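Gevari Coastal Steamer

The Gevari was a small passenger and cargo ship that carried travellers along the Disasa coast for most of her working life, and later became one of the country's slower ways to take a holiday. She was built as a mail boat, converted to carry tourists in modest comfort, and is remembered with more affection than her timetable deserved.

Background

Before the coast road was sealed, the towns between Skillero and Hennessy were supplied by sea. The Disasa Coast Mail Company held the contract and ran two ageing vessels, both of which rolled badly and one of which also leaked. The Gevari was ordered to replace the pair. She was 44 metres long, with a single funnel painted mustard yellow, a colour the company described in its brochures as gold.

Her first master was Valter Lundgren, who had learned his trade on timber ships and regarded passengers as a kind of cargo that complained. He held the post for 8 years. His standing orders, which survive in the harbour museum at Skillero, run to several pages on the stowage of butter and a single line on the comfort of guests, who were to be "kept clear of the winch".

Conversion to cruising

When the road finally reached Hennessy, the mail went by truck and the company found itself with a ship and nothing much to put in it. The directors settled on tourism. The forward hold was divided into cabins, a lounge was fitted under the bridge, and a cook was hired who had worked in hotels. The refit took one winter and cost more than the ship had.

Early advertising promised a "yachting experience". Regular passengers learned to read this generously. Cabins on the lower deck had a porthole at the waterline, offering a view that was half sky and half harbour, and the hot water ran on a schedule known only to the engineer. Guests were asked to bring a warm jumper, soft-soled shoes and no more than one suitcase, and those who ignored the last of these slept beside the second one.

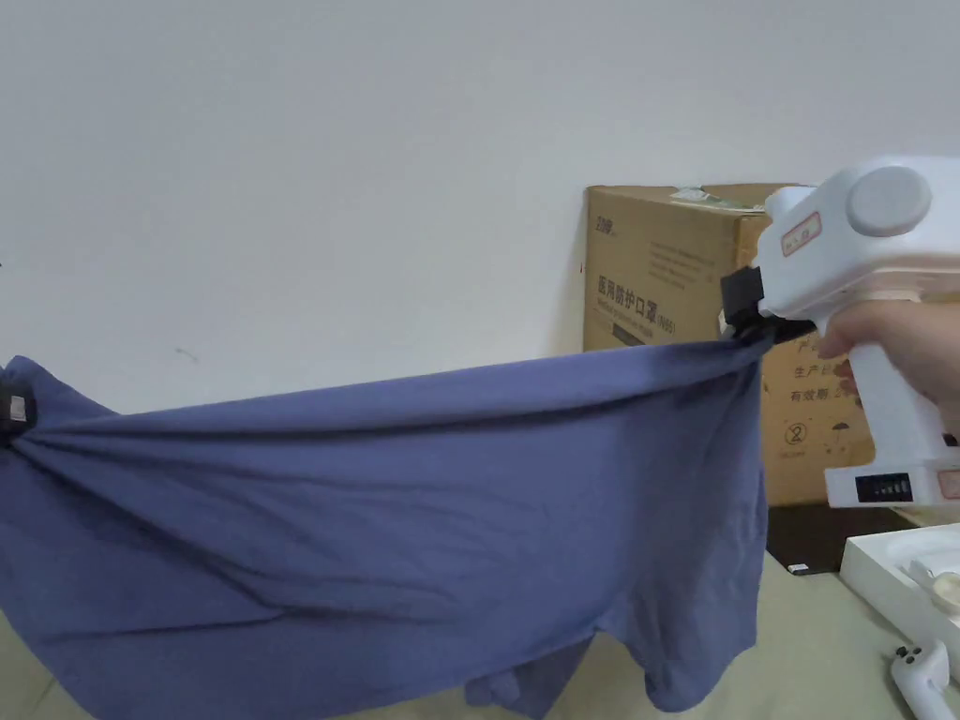

Laundry was sent ashore at Hennessy and collected on the return leg, an arrangement that worked well in fine weather. In poor weather the ship could not come alongside and went straight past, and the passengers made do.

Route and shore visits

The standard voyage took seven nights, northbound from Skillero to Hennessy and back, with calls at fishing harbours, two lighthouse stations and a hot spring reached by a muddy path. Shore trips were made in the ship's boats. Kayaks were added in later years and proved popular, although the crew disliked getting them back on board and said so within hearing of the customers.

Wildlife was a large part of the appeal. Seals could be relied upon. Whales could not, and the company's brochures drifted over the years from "you will see" to "you may see" to a drawing of a whale with no text at all.

Meals were served at two sittings, with the captain's table at the second. Lundgren's successors were more sociable than he had been, and one of them gave a talk on knots after dinner every Sunday. Attendance was described as voluntary, but the lounge had only the one door and he stood in front of it.

Busiest years

The ship reached her peak once coach tours began to feed passengers in from the south. In her best season she carried 491 people, almost all of them on the summer sailings. Winter cruises were tried in January and dropped after a single attempt, during which the Gevari spent much of the week tied up at Skillero waiting for the wind to ease. Passengers were offered a free walking tour of the town. It was later offered again.

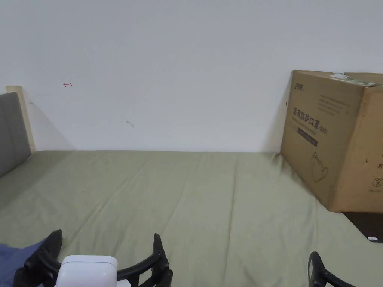 SKILLERO, January

The harbour museum's collection notes give the fullest account of the ship's end. By then larger vessels with stabilisers and proper showers were working the same coast, and bookings had fallen away. The company sold her to a buyer who planned a floating restaurant. She was moored at the town wharf, painted white and given a string of coloured lights, and she served dinners for two summers before the harbour authority and the owner fell out over the sewage connection.

She was broken up at Hennessy. The bell, the wheel and a lounge chair went to the museum, where the chair may be sat in. The funnel was bought by a farmer and stands in a paddock outside town, still more or less mustard, and local maps mark it as a point of interest.

See also

Disasa Coast Mail Company
Skillero Harbour Museum
Hennessy coast road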